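Two extra pairs of hands on the packing bench at Amcombe

Rurkton, May 4, 2022
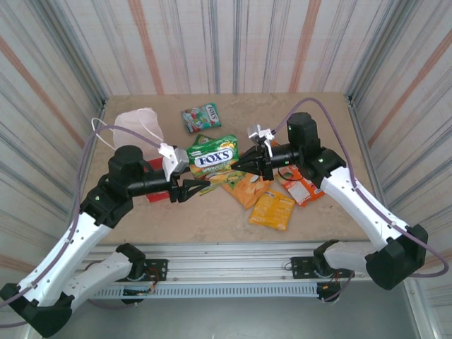 The two arms at the packing table, with the Fox's Spring Fruits between the grippers.

Hello from all of us at Amcombe! I'm Sang Khúc, I look after the packing floor at our Rurkton site, and I've been asked to write this one myself because I'm the person who has been pestering everybody about it since March. So, the news: we have put a two-armed robot bench into our mixed-treats line, it's staying, and everyone who worked on that line before is still working here.

If you don't know us, we make up sweet and snack parcels for offices, schools and village shops. Customers choose what goes in, we pick it, bag it and send it off. It's cheerful work but it's fiddly. Sweet bags are slippery little things, they flop over, they slide under each other, and by four in the afternoon your thumbs know all about it. I did that job for years before I got the clipboard, so I'm speaking from experience here.

The new bench is called Mạch and it comes from Zistance, who spent a good few weeks on the floor with us before anything was bolted down. They asked my team where it hurt, basically. The answer was the repeat picking (lift a bag, turn it the right way up, pop it in the carrier, do it again), so that's where we've started. The two arms face each other over a small table with striped fabric walls on three sides, and each has a two-fingered gripper, so they can take hold of one bag between them. I was amazed how much I wanted to stand and watch!

Now for the part people in Rurkton have been asking me about in the queue at the bakery. There are 49 of us on the packing floor and there will be 49 of us next month as well. No jobs have gone and nobody's hours have been cut. What has changed is how the shift runs. Before, you could be on repeat picking from the first tea break to home time. Now the longest stretch anyone does is 30 minutes, and then you swap to checking, labelling or making up the special orders, the ones with ribbon and a handwritten card. Those were always the jobs people fought over, so there's more of the good stuff to go round.

Six of the team have trained as bench minders. They lay out the packets, keep an eye on the arms, stop them when something's gone skew-whiff and show them again how it should be done. It's a proper role with a pay rise attached, and we'll be training more people through the summer. You don't need any computer background for it. Two of our six told me they'd never so much as set up their own printer.

I don't want to oversell it. The bench is slower than a person on a good day, and I'd back any of my regulars in a race. Soft bags with hardly anything in them still give it trouble, and shiny ones took a lot of practice. In our last full week it finished 968 packets, every one of them checked by a human being before it went in a parcel, and that check isn't going anywhere. But that's 968 lifts that my team's wrists didn't have to do, and on a wet Thursday sort of job like this one you really do feel the difference.

We've also changed our minds on a few things along the way. The bench was first meant to go at the far end by the loading doors, but the team wanted it in the middle where they could see what it was up to, so we moved it. The shift rota got rewritten twice, and the second version came from the people working it. Much better than mine, I have to admit.

What's next? We'll be trying the bench on our school parcels, which go out to 248 customers each half term and have a lot of the same bags in them. If that goes well we'll talk to the team about a second one. If it doesn't, we'll carry on as we are and I'll write and say so.

Local groups, schools and other small firms are very welcome to come and have a look. Please ring the Amcombe office in Rurkton first and ask for me, Sang, and I'll find you a hairnet and put the kettle on.

Ends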